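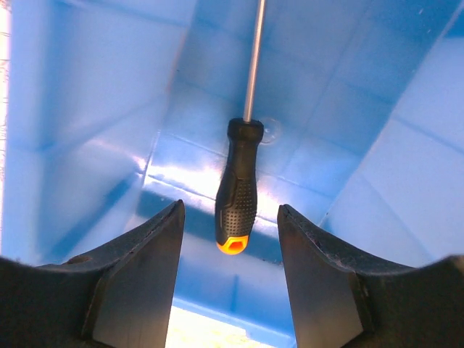
*Black handle, orange end cap, blue bin.*

I'd been inside Longo for maybe a minute before Chalerm Rojanasak handed me a wooden mallet and asked me what was wrong with it. I turned it over. I knocked it on my palm. I said it seemed fine to me, and he looked delighted.

"It is fine!" he said. "But you looked, so good. Most people just say the handle."

Longo is the secondhand tool shop on the back side of the old feed store in Dreston, and if you've driven past it thinking it was closed, join the club. I did that for years. The sign is small and the window is full of hand planes, and you have to go in through the side door, past a rack of garden forks. Inside there are two rooms. The front one is for selling. The back one is for sorting, and that's the one I wanted to see, after my neighbor came home from there with a set of chisels so nice that I got jealous.

Chalerm has run the place for six years. Before that he fixed sewing machines in Ustholm, and he says the work isn't all that different: you open a thing up, you clean it, you find out what somebody did to it in 1985. He talks fast and he works while he talks, so most of this interview happened with me following him back and forth between a bench and a wall of shelves, writing on a pad held against my stomach.

The tools come in mostly from house clearings and from people who are moving somewhere smaller. They come in coffee cans, in toolboxes with seized latches, in pillowcases. (One pillowcase, he said, was still warm from the dryer. Somebody had washed it specially.) Everything gets dumped out on an old door laid over sawhorses, and then it goes into bins.

I asked him about the bins, expecting a short answer.

"I tried drawers," he said. "Drawers are a disaster. You put a thing in a drawer and you've thrown it away. I tried hanging everything on the wall, and that's beautiful, people love it, they take pictures, and then you get a new box of stuff and there's no hook. So now it's bins. Open bins, bright color, smooth inside."

Why bright?

"Tools are black. Tools are gray. If you put a black handle in a black bin, you're going to be feeling around in there with your fingers, and some of this stuff is sharp. In a blue one I can see it from over there." He pointed at the kettle, on the far side of the room.

I'd never thought about the color of a bin in my life, and I went home and looked at the dark green tub under my workbench with new suspicion.

We got stuck on screwdrivers for a good while, and that was my fault. I told him I had a kitchen drawer with a bunch of them in it and that I only ever used one. He asked which. I said the one with the fat handle. He put down his rag.

"Right! See, everybody has that one. You don't pick a screwdriver for the tip, you pick it for the handle, and then you make the tip work even when it's the wrong tip. That's how screws get chewed up." He's not against a good handle, mind you. He likes a narrow part up near the shaft where your fingers can go for the quick turning, and then a big round part farther down for when you need to lean on it. He likes texture too, little raised dots or ribs or whatever the maker came up with, as long as it can be cleaned. "The dots hold on to you when your hands are sweaty. They also hold on to forty years of grease. So you get an old toothbrush and you sit down and you put the radio on."

What about a colored end? I have one with a colored end and I always figured it was decoration.

"It can be decoration. Some makers use it to tell you the type, some use it to tell you who to buy the next one from. For me it's about finding it. You drop a screwdriver in long grass, you want an orange bit on it somewhere. If they don't have one, I tell people to put tape on. Paint, nail polish, anything."

At this point Ye-ji Do came in from the front with a box on her hip and said he'd been giving the nail polish speech to customers all morning. Ye-ji works the counter and does the pricing, and she's the reason there are prices at all. When she started, one December, Chalerm was still making them up on the spot depending on how much he liked the person's project.

"He sold a bench vise for the price of a sandwich," she told me. "The guy was building a rabbit hutch."

"It was a very good hutch," Chalerm said.

"You never saw the hutch."

"He drew it for me."

So now each bin has a card clipped on the front with a price on it, and anything in that bin costs that much. There are almost 60 of them on the shelves. Ye-ji wrote the cards in thick marker and she has opinions about people who move things from one bin to another while they think she's not watching. She has equally strong opinions about people who rummage. You lift out what's on top and you put it on the mat, she says, and you look underneath, and then you put it all back. There's a mat for that on every shelf, cut out of old carpet.

I asked if I could try a bit of the sorting and they gave me Ye-ji's box, which was a mistake on their part, as I'm slow. It was a real mix. Pliers, a tape measure that wouldn't go back in, a paint scraper, half a hinge. The method goes like this, as far as I could follow it. First you pull out anything with a blade and set it on the towel at the end of the table. Then you take out the rust. Rusty things are not bad things, I was told twice, they just have to stay away from the others until they've been dealt with. Then you go by what the thing does to the world (this is Chalerm's phrase and I wrote it down exactly): does it turn, does it grab, does it hit, does it cut, does it measure. Screwdrivers turn. Pliers grab. I held up a pry bar.

"Ah," said Chalerm.

"Hit," said Ye-ji.

"It doesn't hit!"

I got the feeling this one had been going on for some time. There's a bin labeled ODD and I quietly put it in there.

For rust on a screwdriver shaft he uses steel wool and a little light oil, nothing fancy, and he wipes it until the rag stops coming up brown. He doesn't like grinding tips unless they're really gone. Flat ones he'll square up with a file. Cross tips he mostly won't bother with, and the worn ones go in a coffee can by the door marked FOR PAINT LIDS, free to anyone. I took one. I'm looking at it now and it's excellent on paint lids.

I wanted to know what he keeps for himself. He got a bit shy about that, then went and fetched a canvas roll from behind the kettle. There was a small brass hammer in it that came down from his uncle, and a pair of tweezers from his sewing machine days, and a marking knife with the name ALLINE burned into the handle. He has no idea who or what Alline was. It came in a box of doorknobs. He's asked everybody, including a man who collects marking knives (there is such a man!), and came up empty.

"I like it better than if I knew," he said. "Maybe. I'd still like to know. If you put it in your article, put it in big letters."

So: ALLINE. If it rings a bell, go in and tell him.

Before I left I asked for some advice for people like me, with the one drawer and the green tub. Ye-ji said to throw out the mystery hex keys, all of them, they're from furniture you don't own anymore. Chalerm looked hurt. He said keep the hex keys but put them on a ring. He said to take everything out and lay it on a sheet and leave it there overnight, and in the morning only put back what you can name. And get an open bin for the stuff you reach for every week, with nothing stacked on top and no lid.

"People buy the lid," he said. "Then they put things on the lid. Then they come in here and buy another screwdriver."

Ye-ji said she had no problem with that part.

I bought a pair of pliers and a folding ruler, card price, no haggling. They're clearing bench space with a half-price table that starts on 21st January and runs until the table's empty. Side door, past the garden forks. Bring a bag of your own if you can, they're always short of bags.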